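The string drawer, and other places I have avoided

Mar 27, 2022

So the clocks went forward, I lost an hour, and I spent a good part of what was left of the day sitting on the kitchen floor with a drawer upside down in front of me. This is what passes for a wild Sunday in our house!

If you've been reading for a while you'll know about the drawer. It's the bottom one, left of the cooker, and it sticks. I've been shoving parcel string, baker's twine, ribbon off Easter eggs and odds and ends of wool in there since we moved in, on the grounds that it would all come in useful. Some of it has, to be fair. I tied up forty-odd bunches of lavender last August out of that drawer (41, I wrote it on the calendar because I was so pleased with myself) and didn't buy a single thing.

But on Friday I wanted one piece of string, one, to tie up the clematis before the wind had it, and what came out was the whole lot in a lump, with a birthday candle and a bulldog clip hanging off it. I used a pair of old tights instead. The clematis looks ridiculous.

I rang Ostap, who is my go-to for this sort of thing because he mended fishing nets as a teenager and has the patience of a heron. Ostap Polishchuk's rules for knots, as taken down by me on the back of a gas bill: never pull. Lay it flat on something hard. Push the loops outwards with your fingers so it gets bigger and looser, and go on doing that long after you think you should have found an end. Only then look for an end. If you find two, do the one that's lying on top.

"And a cup of tea," he said, "but not near it."

He's right about the pulling. I pulled, obviously, for the first ten minutes, and made a thing like a walnut that I eventually had to cut off with the nail scissors. After that I did as I was told. 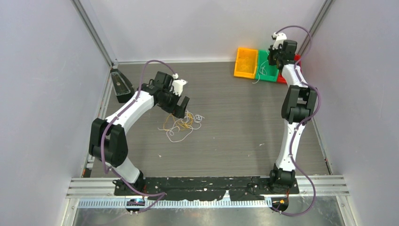 White string is the worst of the lot, I think, and I say that having also done garden twine and a ball of mohair. It's smooth enough to slide into everything and then it grips. Mixed colours are so much kinder, you can at least see which bit you're following, and with yellow-orange loops lying in among the white like that I'd go for the yellow-orange first and lift it off. The white has one end out to the left and a nice wide loop at the front, so that's your way in, and I'd leave that tight little knot of coils on the right until the very last. And bins lined up at the back ready, a colour each! I had a washing-up bowl and a shoebox, and the cat got in the shoebox.

Anyway, I got there. Each length is now wound round a bit of cereal packet with a notch snipped in either end, which took no time at all and makes me feel like a haberdasher. Short bits (anything less than my forearm) have gone in a jam jar for seedlings. The ribbon I've ironed. Yes, I ironed ribbon, and I'd do it again.

The drawer still sticks. There was a wooden spoon handle wedged down the back of it, and I've no idea where the rest of the spoon is.

Next week it's the cupboard with the lids in, unless the weather's nice. If any of you have a way of storing wool ends that doesn't involve buying a special box, pop it in the comments, and I'll put a photo of the clematis up once I've swapped the tights for something more dignified.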